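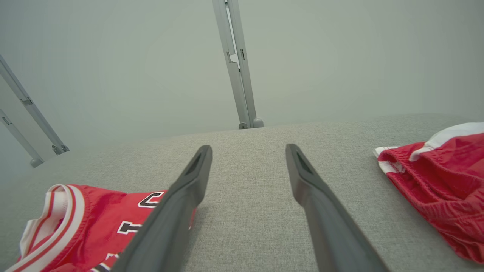 ## Week 2: Writing science for people who didn't ask for it

Tue 13 January

Welcome back, everyone, and thank you for squeezing in (I have asked for a bigger room and will let you know). Last week we talked about who popular science is for. Today we get to the harder part, how you build a piece of software or a museum screen that a tired person will stay with for more than a minute.

### Start with one question

My own first attempt, years ago, was a program for schools in Cludham called *Fovitz*, about how cells copy themselves. I was very proud of it! It had 300 screens, a glossary, a quiz after every chapter and a cartoon ribosome I still feel fond of. Then I sat at the back of a classroom and watched the children click "next" until something moved.

When my colleague Necati Saraç and I rebuilt it, we opened with a single question – why do you look a bit like your grandmother? – and let everything hang from that. The new version had 100 screens, and I'd say half of those could still go.

So before you draw anything for your own project, write your question on an index card. Read it to someone outside this course. If they answer "hm, why?" you can carry on, and if they ask what a word means, change the word.

### Let the reader do something early

By "do something" I mean a choice that changes what happens next. Dragging a label onto a diagram is fine for practice, but it doesn't make anyone curious. Compare these two openings for a lesson on inheritance:

- **Version A:** The learner reads a paragraph on dominant and recessive traits, then clicks on the correct definition.
- **Version B:** The learner picks two pea plants, crosses them, and gets a tray of seedlings. Some have white flowers, though both parents had purple ones.

Version B hasn't explained a thing yet, and that's all right. The explanation can come on the next screen, while they're still wondering about those white flowers.

### A word on translation

Several of you want to work in two languages, which pleases me very much. Please plan for it from the first day. Keep text out of your artwork, leave spare room in every button, and be careful with jokes. Our grandmother question traveled well. A pun on "genes" and "jeans" did not, and it was holding up a whole chapter.

### For next week

1. Read the Flandier chapter in your packet, up to the section on sound.
2. Try the *Mfaume* demo in the lab and note the first place you felt bored (be frank, the authors are used to it).
3. Bring your index card and a script for your opening, 872 words at the very most. Yes, the number is odd – it's what fits on my two printed pages.

The full project script, due in June, has a limit of 2000 words. Office hours are as before, and the door sticks, so push.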